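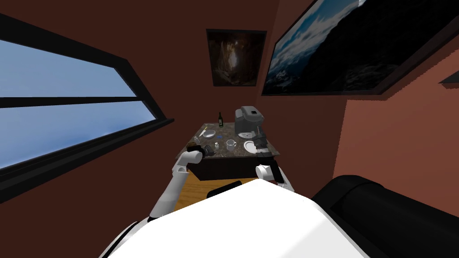

Figure 3. Simulated view of a small counter, with two robot arms reaching toward it and a white plate at the right.

4. Serving Conditions and the Perceived Body of Dark Lager

4.1 Background to the serving trial

The preceding section dealt with the beer as it left the brewery. The present section is concerned with what happened between the keg and the drinker. Published tasting work on dark lager has tended to treat the serving step as fixed, with the sample poured at a single temperature into a single type of glass and judged within a short time. Such control is useful when two recipes are to be compared. It is less useful to a bar manager who must decide how cold to run a cooler that also holds pale lager, wheat beer and cider, and who receives complaints from customers that the dark beer "tastes thin."

The term body is used here in the sense given to panel members during training: the weight and thickness of the beer in the mouth, judged apart from sweetness and apart from roast flavor. The separation is difficult to maintain in practice. Several trainees scored body higher whenever roast was strong, even when they had been given two portions of the same beer, one of them darkened with a flavorless coloring. This tendency was reduced by training but did not disappear, and it should be kept in mind when the results in Section 4.4 are read.

4.2 Beers and premises

Two beers were used. The first, Clirken Black, is a bottom-fermented dark lager of moderate strength, made with a small share of dehusked roasted malt and given a long cold rest before kegging. The second, sold under the Fillano name, is a pale lager produced with the same yeast and served as a reference. Both were drawn from kegs filled in the same week in December and stored cold until needed. No keg was used after it had been moved between premises.

Serving took place at two sites. The Bimley taproom has short beer lines that run directly from a walk-in cooler behind the bar wall. The second site, the Caputo beer hall, has its cooler in the basement, and the lines pass up through the floor inside a chilled, insulated bundle. The difference was considered useful, as long lines are common in older buildings and the beer standing in them may warm between orders when trade is slow. The lines at both sites were cleaned before the trial opened and again at its midpoint. Line cleaning was supervised by Everett Gallagher, who also checked the gas pressure each morning and recorded any change made by bar staff.

Glasses were of the straight-sided type already in use at the Bimley taproom. A stock was carried to the Caputo beer hall so that glass shape would not differ between sites. All glasses were washed without scented detergent, rinsed in cold water and left to drain upside down on open racks. Towels were not used. A glass that showed bubbles clinging to its inner wall after pouring was withdrawn, the sample was discarded, and the pour was repeated.

4.3 Panel and procedure

The panel consisted of 21 tasters, recruited by Rebecca Valentini from among persons who drank beer at least monthly and who had no present connection with the brewing trade. Training was led by Philomena Phelan and followed the outline used in our earlier work on wheat beer, with the addition of one session devoted wholly to roast character. In that session, tasters were asked to sort samples of cold-steeped roasted malt, strong coffee, dark bread crust and burnt sugar into groups of their own making, and afterward to agree on words for each group. The words they settled on were kept on the score sheet even where they departed from the standard flavor terms. "Toast edge," for example, has no place in the formal vocabulary, but the tasters used it freely and appeared to mean the same thing by it.

Tasting was spread over 11 days. On each day the beers were served at three settings, referred to below as cold, cool and mild. The cold setting was that normally kept for pale lager at both sites. The mild setting was close to the temperature of an unheated pantry in winter, and the cool setting lay midway between them. The order of service was changed daily. Samples were poured out of sight of the tasters and carried to them on covered trays, and the tasters worked in separate booths under dim red light so that color could not guide their scores.

Each taster marked body, sweetness, roast, bitterness and overall liking on a line scale with a word at either end. Liking was always marked last. Water and plain crackers were available throughout, and a pause was required between samples. In all, almost 3000 separate marks were collected. Sheets with a missing entry were returned to the taster at once where possible - a practice which kept the number of gaps small but may have led some tasters to fill in a score they did not hold with much confidence.

4.4 Results

Body scores for Clirken Black rose from the cold setting to the cool setting at both sites. The further rise from cool to mild was slight at the Bimley taproom and absent at the Caputo beer hall. The reference pale lager showed no clear trend in body, although its sweetness was marked higher as the beer grew warmer, in agreement with common experience.

Roast followed a different course. At the cold setting, tasters found the roast character of the dark lager to be short and somewhat sharp, and the word "ashy" was written on the sheets more often than at any other setting. At the cool setting, the remarks turned toward bread crust and cocoa. At the mild setting, the roast was described as broad but also as tiring, and several tasters noted that they would not wish to finish a full glass. Overall liking was therefore highest at the cool setting, and the preference was held by a majority of the panel on most tasting days.

The two sites did not agree in every respect. Bitterness was marked higher at the Caputo beer hall at all three settings and for both beers. The first pours of the day were discarded in accordance with the protocol, so that beer left standing in the lines overnight cannot be the sole cause. Lowri Rosser, who reviewed the service logs, observed that the gas pressure at the Caputo beer hall had been raised slightly in the first days of the trial to overcome the height of the climb from the basement. More dissolved gas gives a sharper, more prickling sensation, and tasters without long training may record this as bitterness. The pressure was not altered again during the trial, and the explanation must remain a likely one only.

Foam was not scored by the panel but was noted by the persons pouring. Foam on the dark lager lasted well at the cold and cool settings. At the mild setting it rose quickly, was coarse in texture and fell sooner, and at the Caputo beer hall it caused a good deal of waste.

4.5 Differences among tasters

The panel means conceal a division that may be of interest to those who serve beer for a living. A group of 5 tasters preferred the cold setting for the dark lager throughout the trial and gave it low liking scores when it was served at either of the other settings. On the background form completed before training, all of them had named pale lager as their usual drink. When asked afterward to explain their scores, they spoke of refreshment and of a clean finish, and made little mention of malt. Their body scores followed the same pattern as those of the wider panel. They noticed the added weight of the warmer beer and did not want it.

Thomas Dal Bello has suggested that such drinkers judge a dark lager against a pale one and regard weight as a fault, whereas others judge it against porter or stout and regard weight as expected. The present data cannot settle the matter, as the background form asked about usual drinks but did not ask what the taster believed a black lager ought to be. A revised form has been prepared for the next stage of the work and includes a question on this point, placed ahead of any tasting.

4.6 Limits of the serving trial

Only one dark lager was examined, and its roast character is mild by the standards of the style. A beer made with a larger share of roasted malt might reach the tiring stage at a lower temperature. The red light used in the booths removed the influence of color, which in a real taproom is likely to be considerable, and customers seldom drink in silence or from covered trays. Food was also excluded. Both sites sell most of their dark lager alongside meals, and the effect of salt and fat on perceived body was outside the scope of the trial. It is taken up in Section 5, where the same kegs and the same glasses were used with a smaller group of tasters.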